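17 Jun 2026

Okay, long one tonight, I've got coffee in me and my ears are still ringing from the shop vac at the other bench. Got to the shared workshop right after dinner and stayed until they were flicking the lights at us. Jilo is alive again!! Not well, but alive.

Where I left things: the wrist joint was slipping whenever the arm reached out past the halfway point, and I'd convinced myself it was the motor. I spent most of last week being mad at that motor. Tonight I finally pulled the wrist apart and it was the stupid set screw, backed out so far I could turn it with my fingernail. So that's a week of grumbling over one screw. I put thread locker on it this time (the blue kind, I'm not a monster) and did the other two while I was in there.

Then the elbow. I've been running the elbow cable on the outside with zip ties, and it catches on the base every time the shoulder swings left. Rerouted it through the inside of the upper arm, which meant unplugging it, losing the little plastic clip, finding the little plastic clip in my shoe, and plugging it all back in again. It looks so much better. I keep wanting to show people. There's a bit of slack at the shoulder that I need to deal with, but I can tuck it under the cover once I reprint the cover. The old one cracked at the corner back in December and I've been living with tape.

Anyway, the fun part, towels! I have this idea that Jilo should be able to fold a small towel by itself before I'm allowed to buy any more parts. It's a good rule because towels are awful. A block just sits there and lets you grab it. A towel does whatever it wants, and if you come in a hair too high you close on nothing, and if you come in too low you're shoving the fingertips into the tabletop and the whole arm starts to groan. I set the closing speed to 400, which is slow enough that I can hit stop before anything bends, and started trying heights.

I brought the cream one from home with the blue cartoons on it, the fish and the round little faces and the letters that say BABA TIG. It's terry, so there are loops for the fingers to get hold of, and the printing gives the wrist camera something to look at. Plain towels on a white top were hopeless last time, the picture was just fog.

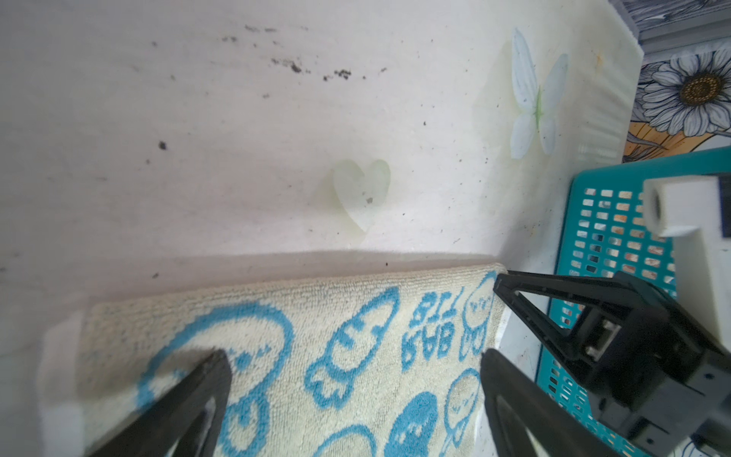
Kevser Karaca thinks I'm going about the whole thing backwards. She said I should quit poking at the height numbers and make the fingers softer, let them squash a little when they touch down, and then I could be off by a few millimeters and it wouldn't matter. She said stiff fingers are fine for blocks and terrible for anything you'd find in a closet. Also that I should stop coming straight down and tilt the wrist, so one finger slides in under the edge.

I hate that she's right. I'd gotten so stuck on finding the magic height. My notebook from tonight has 482 circled twice as the shoulder position where it finally pinched a decent fold, and then right under that I wrote 647 for the elbow with a question mark, and those two only work together if the towel is lying in exactly the same spot. Move it over a thumb's width and you're back to grabbing air. Which is a pretty good argument for squishy fingers, I guess.

So new plan. I'm going to print a set of tips in the bendy filament, thin walls, hardly any infill. Annatjie Cele has half a roll of it left from her Grivach project (the cart thing that follows you around the garden, I'm so jealous of that cart) and told me to just take it. I tried to pay her and she wouldn't have it, so I owe her a pie or something. The bendy stuff strings like crazy on my printer, so I'll have to slow everything way down and probably babysit it.

The tilt I could try right away, so I did. Tipped the wrist, came in from the side, slow slow slow. First go it pushed the towel along like a snowplow. Second go, same. Third go it got under the edge and lifted a corner, and I yelled loud enough that somebody dropped a wrench. Then it let go by itself, I think because I forgot to put the grip hold back on after I changed the code. But it lifted! I counted it. One corner, in the air, for as long as it takes to say "oh my gosh oh my gosh."

I tried to get it on video to send to my sister and of course it didn't do it again, four times in a row.

Things I need to remember before I forget them: wipe the bench top next time before I start. Bring the good hex keys, the shop set is missing the 3 mm again. Back up the code, for real, onto something that isn't the same laptop. Ask about the shelf by the door, I'm tired of hauling the arm home in a laundry bag. Label the wrist cable and the elbow cable, they're the same color and I've plugged them in swapped twice now.

My hands smell like thread locker. Going to bed, the tips can start printing before breakfast.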